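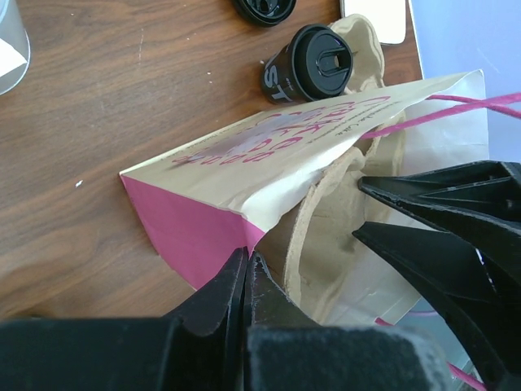 I promised a post on our house rules for teleoperated picking back in November, and then the year ran out. So it is 2024-01-08 and I am finally typing them up.

Some background for anyone new. I work in a small lab in Fadcombe. We drive arms by hand and record what the gripper sees, then hand the recordings on to the people who train the models. Most of our objects are the sort of thing you find on a café table at closing time: bags, cups, lids, napkins. I like this kind of work. It is also where sloppy habits do the most damage, and last year we had plenty of those.

Ánh Lưu and I wrote the first version of the rules on a whiteboard. It had 11 lines. We've since merged a couple and it now has 10, taped to the side of the Clitedard bench. I won't copy out the lot, but these are the ones I get asked about.

Don't tidy the table before an episode. Crumbs stay where they are. Wipe down at the end of the session for hygiene, and that's all. We had one operator who squared everything up between takes, and the resulting policy was hopeless on any table that hadn't been squared up.

Cups get emptied before they go anywhere near the arm. It doesn't matter if the lid is on. A lid with a sip hole is not a seal, and a cup lying on its side will find the lowest point of your wiring.

Paper bags are treated as soft and fragile, always. Approach slowly, close slowly, and stop closing when the paper starts to fold. Our fingers have pointed tips, which are good for getting into a crease or in behind some wrapping and very good at putting a hole in it. If the bag tears, mark the episode as damaged and keep it. Don't delete it. The Chowdhury team downstairs asked for the failures specifically and they were right to.

Cord handles are a snag hazard. This was the rule we argued over longest. Twisted cord handles flop wherever they like, and one can slip in beside a finger without the operator noticing, especially when the wrist view is mostly gripper. The rule now is that you pause and check where both handles are before you lift. If one has looped over a finger, open up, back out the way you came in and start again. No pulling through. We lost a fingertip pad that way, and the bag ended up on the floor with everything that had been in it.

Hands stay out of the workspace while the arm is enabled. Everybody knows this one and everybody has broken it, usually to nudge a cup that was rolling. Let it roll. Cups are cheap. If you have to reach in, press the stop, say "stopped" out loud, and wait for the second person to say it back. It feels silly for the first week.

Two people per session, one driving and one watching. The watcher doesn't look at a phone and doesn't label. We tried letting the watcher label to save time, and both jobs got done badly.

Labels say what was seen. If you can't read the printing on a bag, you write "printed lettering" and move on. Guessing the shop name from the colours is still guessing — I caught myself doing it twice in one afternoon.

We did look at adopting the Clokedico checklist whole, as it's nicely laid out and someone else maintains it. The trouble is that it assumes rigid parts in a fixture, and half of it made no sense for tissue paper. We kept its sign-off sheet and its colour coding for lockout tags, and left the rest.

Still unsettled is what to do about wrapping that spills out of a bag partway through a grasp. Ánh wants the episode to continue as normal. I'd sooner have it flagged, so it can be filtered later. For now the operator flags it and carries on, and we'll look at the numbers when there are enough of them. If your lab has a written rule for this I'd like to see it. Comments are open.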